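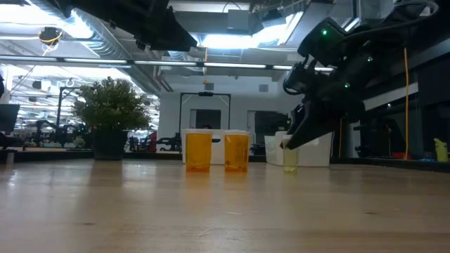 Has anyone here swapped squash for proper juice at a weekly club? We run a Thursday afternoon group in the hall at Nusdale and have always put out diluted orange squash because it's cheap and the kids drink it. A couple of parents have now asked for real juice and I need to work out if the money stretches. One thing I'm stuck on is cup size. We use clear plastic cups, and if you fill them nearly to the top like the two orange ones, a carton goes nowhere. The smaller cup on the right with just the bottom part filled is closer to what I'd want to pour, but I know I'll get complaints that it looks mean. We have £300 for refreshments to last until the summer and that has to cover biscuits too.

hallkettle
Posted January 27, 2022

3 replies · 5 shares

We use cookies to remember your login and to see which threads are read. Accept | Manage settings

marrowfat
We changed over in November. Juice from concentrate, the long-life cartons, bought by the case. It costs more than squash but less than I'd feared. Half of ours ask for water anyway once there's a jug of it on the table. I'd put the juice out second, after they've had a drink of water, and you'll get through far less.

Don't buy the chilled stuff. You pay for the fridge space and then whatever is left at the end has to be drunk in a few days.

tenpencemix
I'd stick with squash. No added sugar squash has hardly anything in it, whereas a full cup of orange juice has a fair bit of sugar even if it's all from the fruit. My dentist would much rather mine had the squash, and would rather still they had water. "Real" doesn't always mean better for teeth.

If the parents want juice they can send it in.

hallkettle
I did wonder about that. The parents who asked were more bothered about sweeteners than sugar, so whichever way I go somebody will be unhappy. Sending it in from home won't work for us, we tried it with snacks and ended up with eight open packets and an argument.

marrowfat
Sweeteners was our complaint as well. We ended up doing juice cut half and half with water. It keeps the sugar down, it makes the carton go twice as far and not one child has mentioned it. I used a 200 ml cup and filled it to just over halfway.

oldgreenurn
Half and half looks watery in a clear cup, and apple is worse than orange for that. We went to coloured beakers, the hard plastic sort that go in the dishwasher. Paid for themselves by Easter. Before that we were getting through 2,000 disposable cups a year between three groups, and all of it went in the bin because the council won't take them here.

So I'd spend on beakers first and argue about what goes in them afterwards.

tenpencemix
Fine if you've got a dishwasher. At Pristum we've one sink and a cold tap that sprays up your sleeve. Washing up beakers by hand for a full group adds twenty minutes when people want to go home.

oldgreenurn
Take them home in a crate and put them through your own machine. We have a rota for it. It's one load.

tenpencemix
You have a rota. We have me.

lidded_jug
Another vote for half and half. Whatever you choose, write down the brand and keep the empty carton until everyone has gone. We had a child with a citrus allergy start mid-term and the mixed fruit one we were using had lemon in it. Now we keep an apple and an orange in separate jugs with labels on, and never top one up from the other.

hallkettle
Good point on the labels, I hadn't thought of mixed fruit. I'm going to try marrowfat's half and half for four weeks with long-life cartons and keep a jug of water next to it. Will price up beakers too, though ours would have to be washed at home as well. Will come back with what it cost.

marrowfat
Get the cartons with a screw cap. The ones with the pull tab leak in the car.

Get our weekly round-up of new threads by email. Sign up

Related threads
Best biscuits that don't crumble everywhere
Hall hire going up in Lins, what are you paying?
Tea urn takes an hour to boil
Cevovura folding tables, are they any good?
Label ideas for children who can't read yet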